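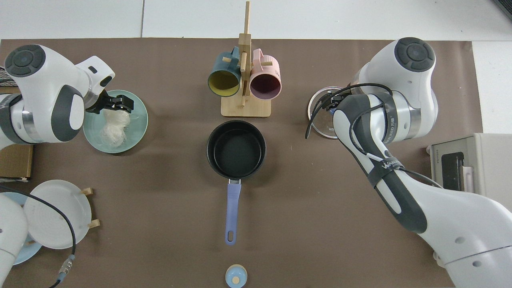
The noodle task was the one that gave us the most trouble over the summer, and it was the one running when the right arm dropped its lid. The job sounds simple. One arm moves dried noodles, the other handles the pan and its lid, and the two have to share a single mat without getting in each other's way. The bundle of noodles sits in the pale teal bowl on the left, the saucepan in the middle with its long handle pointing back at the operator, and the glass lid on the right, held by its edge. That edge grip is where the fault story starts. This page collects what we know about it, for people at Nikik who have asked and for anyone at Skudia who plans to run the same setup.

The fault was first logged on 2019-08-09. The right gripper had closed on the lid, reported a good grasp, and started its lift. Partway up, the reported grip force fell to zero and the fingers opened. The lid landed on the mat and did not break. No one was near the table. Kamarul Nasution was at the control desk and pressed the stop, and both arms held position as they should.

We first blamed the grasp. A lid held by the rim hangs off to one side, and its weight wants to twist it out of the fingers. Kamarul lowered the lift speed and went back to work. The same thing happened again the next day, this time with the lid held by its knob, and after that the grasp was no longer a good explanation.

Zawadi Nzioka went through the logs. The gripper had not slipped. It had lost its connection to the controller for 54 milliseconds, and when the connection came back the gripper restarted in its default state, which was open. The arm carried on moving through all of this. Nothing in our program told it to check that the gripper was still the same gripper it had been talking to a moment before.

There were two faults, then, and we wrote them up separately.

The first was the cable. The power and signal line runs along the outside of the arm, and at the wrist it was tied too short. With the elbow high and the wrist turned in, the tie pulled on the connector. We moved the tie point back, left more slack at the wrist, and replaced the connector, which had one loose pin.

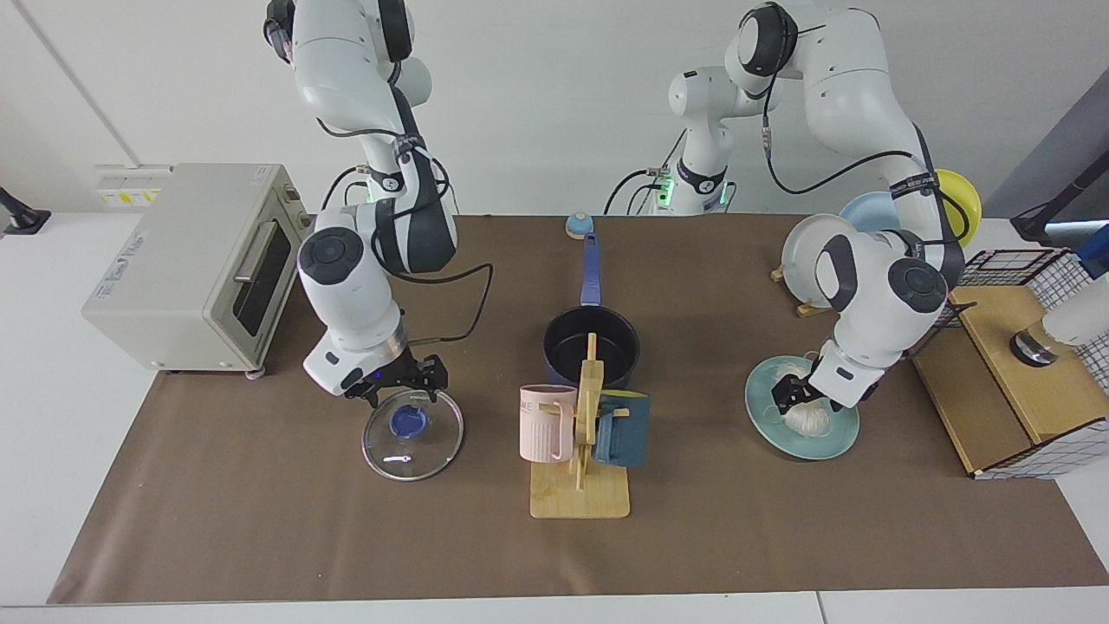 The second was the default state, and this is the one we worry about more. A gripper that opens after a power loss is fine over a flat mat with dry noodles. It is a bad idea over a pan of hot water, and hot water was the next step in our plan. Prodix, who built the gripper controller for us, sent a new configuration in which the fingers stay where they are after a restart and wait for a command. The arm program now also stops if it misses a gripper message. Either change would have kept the lid in the air. We wanted both.

We tested the fix with the cable pulled out by hand at different points in the lift, 60 times in all. The fingers held every time. Then we ran the normal task for around 1300 cycles, with the heat off and no water. There were two stops in that run. One was a missed gripper message, and the arm stopped correctly. The other was an operator leaning on the stop button.

A few points for anyone setting up the same task:

Check cable slack with the arm in its highest elbow pose. Ours looked fine with the arm stretched out.

Read the log before changing the grasp. We lost a day to slower lift speeds that had nothing to do with it.

Find out what your gripper does when power comes back. The manual we had did not say – we had to ask.

Keep hands off the mat while the arms are enabled, also after a stop. The open fingers can close again on restart.

The heated version of the task is on hold until the run reaches 2000 cycles without a dropped object. The Pattinasarany kitchen trial, which was planned for the fall, has been moved to December. Zawadi keeps the full fault report and the log files, and will send them on request.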